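Ticket 407 – Terngate fingertips against Hosoda fingertips, cloth pick-up
Opened by: Shigeru Nakajima
Assigned to: Sota Furukawa
Status: open, waiting on supplier
Site: Skekholm bench

Reported: supplier says the narrow Terngate tips "solve" single-layer picking on cotton. Asked us to sign off and order 24 pairs.

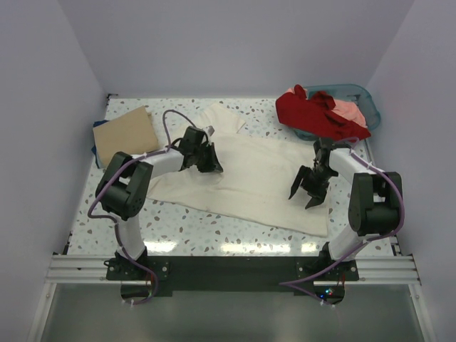
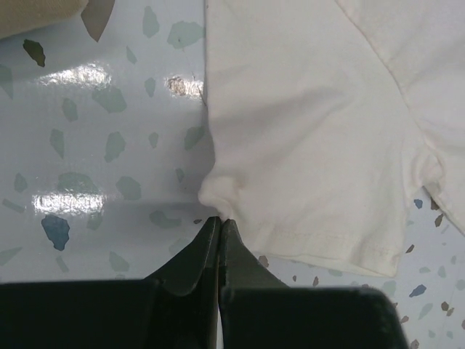 Furukawa, 14/02/2024: I'm not ready to sign anything. The supplier's sheet claims 1,000 picks without a miss, but it doesn't say what cloth, what table or who was counting. My main worry is the wrist camera. With the fingers closed on the corner of the white t-shirt, the two finger housings fill most of the bottom of the view, out of focus, and the overhead lights leave two bright patches on the table to the left. The fabric has bunched into a lump right above the tips. From that view I can't say whether we have one layer or two, and I doubt the Didside controller can either.

Tried so far:
Lowered closing force one step. No change I'd put my name to.
Swapped left and right tips. Same.
Went back to Hosoda tips on the left arm. Slower, but fewer double picks by my tally.

Nakajima: Could it be the lighting and not the tips?

Furukawa: Could be. Then the supplier should have said so. I've asked for their raw log and a run of 500 picks on our own table, with our lights on – no matt mat underneath. They offered a video instead. I've said no to the video.

Next: dim the overheads, repeat with both sets of tips, same shirt, same corner. Order stays on hold until the log arrives.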